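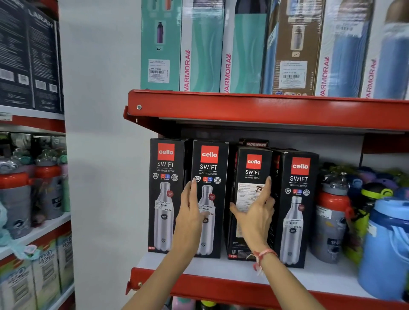 Urnden Shelf: first-person recordings of shelf tidying in shops

Data card and README, release 3
Last updated August 15, 2025
Maintained by Shagufta Tanoli and Borislav Nedeljković, Vavent

Summary

Urnden Shelf is a set of 997 first-person clips of people handling packaged goods on store shelves. We collected it to pretrain manipulation policies for a two-armed shelf robot. Each clip covers one short task, such as pulling a row of boxes forward, squaring up the fronts, or turning a package so its main face points at the aisle. The goods are household items: bottle boxes, loose bottles, dinnerware cartons, food containers.

This card covers the human recordings only. The robot episodes used for fine-tuning are in a separate release called Andcombe, with its own card.

What is in a clip

- Color video from a head-level camera
- 3D hand keypoints for both hands, with a confidence value per joint
- Camera pose
- A one-line task label written by the person who did the task
- Contact segments: start and end time of each touch, which hand, and the object touched

Contact segments were marked by hand. Everything else except the task label is computed.

Labels for two-handed contact

Many shelf tasks use the hands in different ways. One hand may lie flat against the front of a box or two while the other grips a neighboring box by its side. We label these as "brace" and "grasp". A brace can list more than one object. A grasp lists exactly one. If the fingers are on the package but the annotator could not tell whether they were pressing or resting, the label is "touch", and we leave it out of the training targets.

Object names come from the front of the package where it can be read. A box turned narrow side out gets the same object name as its neighbors only if the annotator could match it by brand and product line. Size markings are kept in a separate field, so a 1000 and a 750 box of the same bottle share a name and differ in size.

Result

We trained the same policy twice, with and without the human clips, then fine-tuned both on the same Andcombe episodes. Each was tested for 40 trials on a row of four boxes where one box had to be turned to face front. The version with human clips did better at placing the bracing hand. Without them, the policy tended to reach with one arm and push the neighboring boxes out of line. We saw no clear gain on loose bottles with straps or handles, and we don't recommend the set for that purpose alone. Trial logs are in results/turn_front.

The brace label matters. When we merged brace and grasp into one contact class, most of the improvement went away.

Splits

Train: 637 clips. The rest are divided between validation and test by store, so no store appears in more than one split. Please keep it that way if you resample. In an early version we split by clip, and the test scores were too high.

Known problems

- Hand keypoints drift when fingers go behind a box. Filter on joint confidence before using them as targets.
- Packages at the back of a shelf are often hidden by the front row and are not labeled.
- Bracelets and threads at the wrist sometimes pull the wrist keypoint toward the hand. The July fix reduced this but did not remove it.
- Price stickers cover part of the artwork on many boxes. Object detectors trained on clean product photos do poorly here.
- Similar packaging repeats across shelves. Use the object ID, not the name, to track one item through a clip.

Changes in release 3

Brace segments can now list several objects. The contact file format changed with this, and the old loader will fail on it. Use load_contacts from the bukhari folder, named after our annotation tool. Task labels were checked for spelling and otherwise left as written.

Use

Research use only. Do not use the clips to identify people or to study prices or stock at the stores. Report bad labels through the issue tracker with the clip ID and the time of the segment.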